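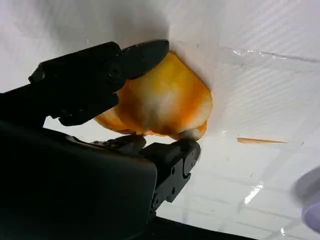 Re: [table-talk] Nestero glaze-safe cleaner

Alvar Solheim wrote:
> I tried Nestero on 20 old plates and every stain lifted. Worth the price, I'd say.

Which stains, Alvar? Tea comes off with baking soda and a rag. I'd want to hear about rust before I spent anything. 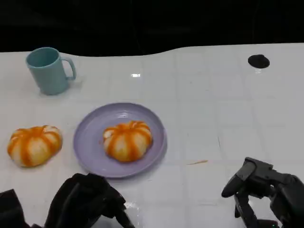
Nestero's leaflet promises 300 washes without dulling, and I don't believe a word of it. They never say what kind of dish they tested. A matte mug like the teal one is where I'd look first, as shine hides a lot of scrubbing.
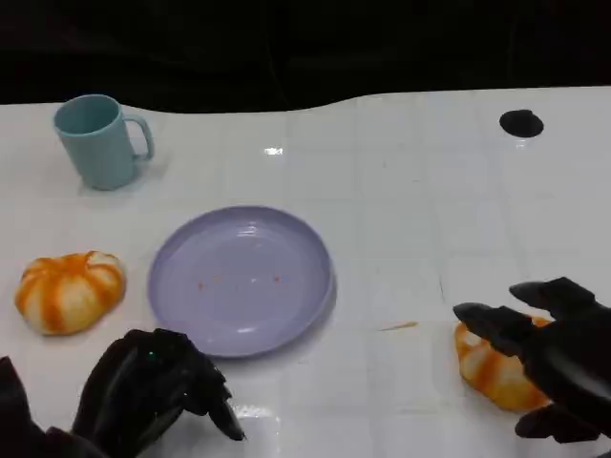

Swap offers for January

Still looking for 2 Girkemow saucers. No chips, please.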